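Zumuncombe units: changes to bookings and what's new for guests

The two end units at Zumuncombe are open again after the January works, and members can book them from 3/7/24. Both sleep five, as before. The old bunks in the second bedroom have been replaced with a single bed and a trundle, so families who were used to three bunks should check the layout before they decide who goes where.

The kitchens have new benchtops and a full-sized oven. The microwaves are the same ones. We also had the hot water system in Unit 2 replaced at a cost of $2650, which should put an end to the short showers that several guests wrote to us about over summer. 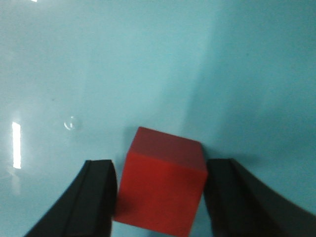 A red block on pale turquoise-blue.

The nightly rate for members is now $194 for either unit, linen included. Guests who bring their own sheets and towels used to get a small discount, but that has ended. Cots and high chairs are still free, although you need to ask for them when you book and not on the day. The minimum stay is two nights, or three over long weekends and school holidays.

Check-in is from 2 pm and check-out is by 10 am. The key safe is now beside the laundry door at Barta, the middle building, and your code is sent by text message the day before you arrive. If you don't get a code, ring the office before you leave home — mobile coverage drops out on the last part of the drive and you may not be able to call from the gate.
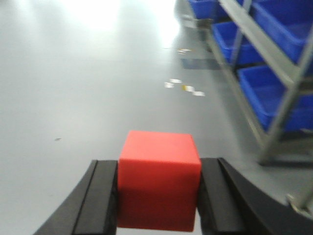
Gergely Kocsis wrote to ask whether the later check-out that used to apply in the quiet season could be brought back. He said his family drives home the long way and a 10 am finish means packing the car in the dark in winter. We have talked to the cleaners, and they can manage an 11 am check-out when no one is arriving the same day. Ask at the office the afternoon before you leave.

Parking is one car per unit, next to your own door. A second car can go on the gravel behind Barta. Boat trailers should go there too, with the drawbar facing the fence so that the bin truck can get around.

Pets are still not allowed inside the units. Gikuvo, the holiday park across the creek, takes dogs on its powered sites and has told us it is happy to hear from our guests.

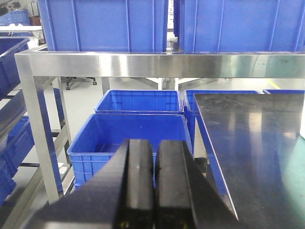 The barbecue area has been re-paved and the gas bottle is checked each week. Please turn it off at the bottle when you finish and scrape down the plate while it is still warm. The coin-operated washing machines have gone, and the new ones are free to use until 9 pm.

Each unit now has its own wireless internet, and the password is on the card inside the pantry door. It copes well with email and ordinary browsing but can be slow in the evenings when both units are full.

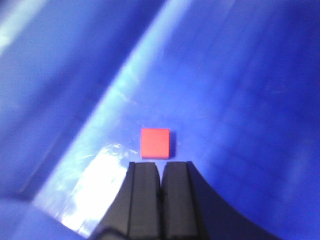 Winter bookings are still light, and there are 19 nights open in Unit 1 over the coming month. Unit 2 is closed for three nights mid-month so the carpet can be laid in the main bedroom.

The walking track to Seltov lookout has reopened as far as the second footbridge. The upper section is closed while the steps are rebuilt, and a detour sign is up at the junction. Maps are in the folder on the coffee table in both units. Please leave them there for the next guests.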